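Suturing bench at Clatwood: questions and answers on set-up and care

August 7, 2019
By Larysa Kravchuk

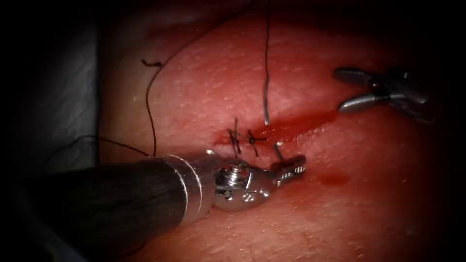 These are the questions that reach the bench desk most often from people who have booked the two-arm surgical robot at Clatwood. They cover setting it up for suturing work on tissue, looking after the instruments and what to do when something stops working. The Altville bench has an older console and its own notes.

Which instrument goes on which arm?

For suturing, the large needle driver goes on arm one and the grasper on arm two. You can swap them if you are left-handed, but change the assignment at the console as well and write it on the booking sheet. The next user will expect the standard arrangement and should find it that way, so swap back before you leave.

How should the tissue pad be placed?

Lay the drape first, smooth it out, and put the pad on top with the line of the incision running across the view. A slight slope is fine. Both instruments should be able to reach either end of the incision without the wrists coming up against their limits. Try this with closed jaws before you load a needle.

Keep the pad moist. A dry surface drags on the thread, and the edges tear when you pull a knot down. A light spray is enough.

Where should the light and camera be?

The camera is on a fixed bracket and should stay there. If the view is off, move the pad. The light is brightest in the middle and falls away quickly towards the corners, so put the part you are going to stitch in the middle and don't try to work at the edges. If the middle is washed out and you can't see the surface texture, turn the lamp down one step.

Do I need to home the arms every time?

Yes, after every power-up and after every instrument change. Take the instruments well clear of the pad first. Homing takes less than a minute. If an arm stops partway, do not push it round by hand – press the stop, wait for the light on the base to go steady, and start again.

How do I fit an instrument?

Straighten the wrist and close the jaws. Slide the shaft down the guide until the latch clicks, then pull back gently to check that it has caught. The console will ask you to confirm the type. It can't tell a large driver from a small one, so read the label on the housing before you answer. Getting this wrong gives you the wrong grip force, and the needle will either slip or bend.

The needle turns in the jaws. What is wrong?

Usually there is dried material in the serrations. Take the instrument off, open the jaws and brush along the grooves with the soft nylon brush in the drawer. Never use the wire one. If the needle still turns, check the grip setting, and after that look at the jaws under the magnifier. Worn serrations look rounded and shiny. Put a worn driver in the red tray.

How much thread should I leave lying about?

As little as you can manage. Long strands across the tissue get picked up by the wrist, and once a loop has gone round a pin it is slow work to get it off. Park spare thread to one side, away from the shaft, and trim the tails after each stitch. Collect the cut ends when you finish. Most of the wrist faults we see begin with a bit of thread.

The wrist feels stiff or jerky in one direction. Can I carry on?

No. Stop and take the instrument off. Look at the cables where they run over the guides and check for thread, fraying or a cable that has jumped its groove. Thread can be lifted out with fine tweezers. Anything else goes to Leinonen for repair. Do not tighten the screw at the wrist joint, even if it looks loose. It sets the cable tension and needs a jig we don't have.

How long does an instrument last?

We retire needle drivers after 100 sessions and send them to be re-cabled. Graspers get an easier life and often go on for longer. The count is kept on the card in each case, and you must add to it yourself.

How do I clean up?

Rinse the wrist and jaws in cool water straight away – hot water sets blood in the joints. Then soak for 22 minutes in the Hasent solution, working the jaws open and shut a few times. Rinse again, blow out the shaft through the port and hang it tip down. Wipe the metal collar dry. Used pads and needles go in their own bins, and the drape goes in with the pads.

What does it cost if I break something?

Ordinary wear is covered by the booking fee. Damage from a collision is charged to your group, and a replacement driver was priced at 2500 in July. Report it the same day, even if the instrument still seems to work.

Can I change the motion scaling?

Yes, it is under the second menu. Reset it when you finish.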